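**Gostier: zweites Album fertig, Vorbestellung läuft**

Das zweite Album von Gostier heißt »Omstead« und ist seit dem 17. September 2020 vorbestellbar. Es enthält 9 Stücke und dauert 61 Minuten, also deutlich länger als das Debüt. Wer die Band nur von der ersten Platte kennt, muss sich etwas umstellen: Der Anteil an schnellem, geradem Heavy Metal ist kleiner geworden, dafür gibt es mehr Doom, mehr Orgel und zwei Stücke jenseits der Zehn-Minuten-Marke.

Aufgenommen wurde im März, Schlagzeug und Bass live in einem Raum, die Gitarren danach einzeln. Gemischt hat Afshin Alipour. Der Gesang von Aisyah Setiawan steht diesmal weiter vorn, was vor allem dem Titelstück guttut. Bei »Salzstraße« und »Neunter Turm« singt Afiq Ong die zweite Stimme. Die Gitarren sind trockener als früher und haben kaum Hall – im Mittelteil von »Neunter Turm« hört man jeden Anschlag.

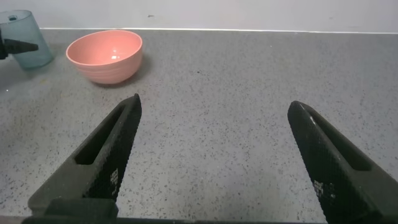

Mawar Sopacua schrieb uns nach dem Vorabhören, ihr sei die zweite Hälfte zu lang geraten. Das Instrumental an siebter Stelle hätte sie gestrichen und dafür die alte Demoversion von »Kaltes Eisen« genommen, die live immer besser funktioniert habe. Den Schluss der Platte findet sie dagegen stärker als alles auf dem Debüt.

Beim Instrumental gehen auch in der Redaktion die Meinungen auseinander. »Kaltes Eisen« ist auf dem Album übrigens nicht vertreten, soll aber als B-Seite einer Single erscheinen. Ein Termin dafür steht noch nicht fest.

Die Platte kommt bei Clultia heraus, als CD und als Doppel-LP im Klappcover. Vom Vinyl werden 1305 Stück gepresst, alle schwarz. Eine farbige Auflage ist nicht geplant. Das Beiheft mit allen Texten liegt beiden Ausgaben bei, das Coverbild stammt von Kurniawati Mangundap.

Konzerte gibt es vorerst keine. Die drei abgesagten Termine aus dem Frühjahr sollen nachgeholt werden, gekaufte Karten bleiben gültig – bitte aufheben. Wer sein Geld lieber zurückhaben möchte, wendet sich an die jeweilige Vorverkaufsstelle.

Im nächsten Rundbrief: die Demos aus dem Sommer und ein Nachtrag zur Split-EP.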